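Call for Participants: Field Trials of the Lorkance Stair and Ramp Test Set
Hiebert Mobility Test Center, Kelstead 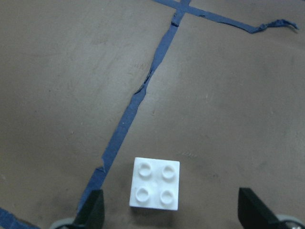

Vernon Arsenault wrote after the last call that the notice gave step heights but left out tread depth, and that his team packed the wrong tracks as a result. Both figures are in this one, under Test set.

We are looking for teams with small ground robots to take part in trials of a new stair and ramp test set. The trials run through February at our site in Kelstead. Results will be used to settle the build instructions and the scoring sheet before the plans are released. We have room for 9 teams.

Who can apply

University, high school, company and independent teams may all apply. The robot must already drive under remote control. Autonomous operation is welcome but earns no extra credit in this round. Teams that took part in the Durkarden pilot may apply again if the robot or its drive system has changed.

Each team needs one operator and one safety spotter. The spotter must be 18 or older. Please do not bring more than four people, because the operator area is small.

Robot limits

Maximum width: 609 mm, measured at the widest point with arms stowed.
Maximum weight: 45 kg including batteries.
Power: battery only. No combustion engines, no compressed gas above 8 bar.
Emergency stop: a physical button on the robot, reachable from behind. A software stop alone will not pass inspection.
Tethers are allowed if the team manages them without entering the test lane.

Test set

The set has one straight stair, one stair with a landing and turn, and two ramps. Clear width between side walls is 785 mm throughout. Steps are 180 mm high and 260 mm deep, with square edges and no nosing. The ramps are 2,000 mm long along the slope, one at 15 degrees and one at 25. Surfaces are bare OSB. We will repeat part of the schedule with one ramp covered in short-pile carpet, so bring spare tracks or wheels if yours mark or shed easily.

What teams will do

Each team gets a half-day slot, either 8:30 a.m. to noon or 1:00 to 4:30 p.m. The slot starts with inspection and one untimed practice run on each apparatus. After that you will complete ten timed repetitions per apparatus, going up and coming down. A repetition in which the spotter touches the robot is recorded as incomplete and may be tried again at the end if there is time.

Operators drive from behind a screen, using only the robot's own cameras and sensors. After the runs we ask the operator to fill out a two-page form on the apparatus and the instructions. Please be blunt on the form.

Costs and support

There is no entry fee. We can reimburse fuel or ground shipping up to $300 per team with receipts. Lodging and meals are not covered. A workbench, charging outlets (120 V) and basic hand tools are on site. Lithium batteries must be charged in the marked area.

Data

Teams receive their own run times and video. Published results will list robots by class and weight, with team names left out unless you ask to be named.

How to apply

Send one page with the team name, robot dimensions and weight, drive type, a photo or drawing, and your preferred slot. If you need a ramp or lift to unload, say so in the application. Teams not selected will go on a waiting list and may be called on short notice.

Contact: Trials Desk, Hiebert Mobility Test Center, Kelstead | © Hiebert Mobility Test Center | Back to top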